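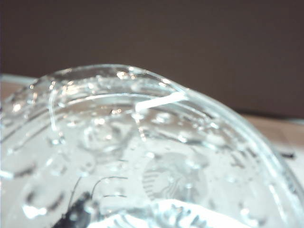 Reviewed by the Bench Notes desk
Posted 17th June | Hand-guided teaching kits | Stikik wrist set

I've been living with the Stikik for most of a month now, and I should say up front that I'm the kind of person who buys a teaching kit before finishing the last one. The Waweru arm it's bolted to came to me in May, secondhand, and had been sitting there waiting for something better than the clunky little joystick it shipped with.

The idea is simple enough. You press the clutch on the wrist, the joints go slack, and you push the arm through the job with your own hands while the wrist camera and the joint readings get saved together. Let go of the clutch and it stiffens up again. If you don't want to be within arm's length you can switch to the remote handle and drive it from a chair, and the takes land in the same folder either way (hooray!).

I gave it drinkware, the clear kind. Blocks and boxes are easy and I've done them to death, and what I really wanted was an arm that could pick up a see-through cup and put it back down without me holding my breath. A Starbucks cup covered in droplets, with that frosted siren on the side, is a nasty thing to hand to a beginner kit and I was very happy to do it.

By hand, it's lovely. The clutch is light, the arm feels balanced, and I could come down over a rim slowly without that jerky stair-step feeling I used to get. I recorded 30 takes the first evening and kept nearly all of them. The padding on the grab ring is nice and fat too, which my thumbs appreciated.

The remote handle is more of a mixed bag. There's a tiny lag, and I got used to it, but the fine end of the travel is touchy and I kept overshooting the last little bit before the grasp. Turning the sensitivity down to 2 helped a lot. I wish that was the default. My remote takes also came out slower and more wobbly than the hand-guided ones, and you can see it when you play them back - there's a little hover before every grasp where I'm plainly making up my mind.

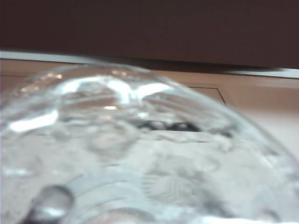 The wrist camera is where I have the most to say. It's a fixed-focus thing, and once you're close to the work the picture goes soft, and there's no ring to turn or menu to fix it. Exposure is automatic and mostly fine, but it doesn't know what to do with shine. On clear glass you get a long slanted streak of pure white down the left and big curvy lobes of glare over the top of the dome, while the molded ridges lower down, the part I'd want the arm to learn from, fade into gray bands. I ended up with a Liton clip lamp and a lot of fiddling with the angle, and that did more for my takes than any setting in the software.

Speaking of the software, it's plain and quick. You get a strip of takes, a trim tool, and a big button to throw one out. Trimming is good! You drag the two ends in and it keeps the joint data lined up with the video. What it won't do is let you tag a take with a note, so I've been keeping mine in a paper notebook like it's 1985. Exporting a full set took 9 minutes on my old laptop, and the fan complained the whole way.

The mounting plate fits the Waweru straight out of the box. If you have a Valeo wrist you'll want the adapter, sold separately, and I haven't tried it so I can't tell you how snug it is. The cable is too short. I'd pay extra for a longer one.

Would I buy it again? For hand guiding, yes, tomorrow. If you only plan to work by remote, borrow one first and see if you can live with the handle. I'm keeping mine, and I've got a shelf of wine glasses it hasn't met yet.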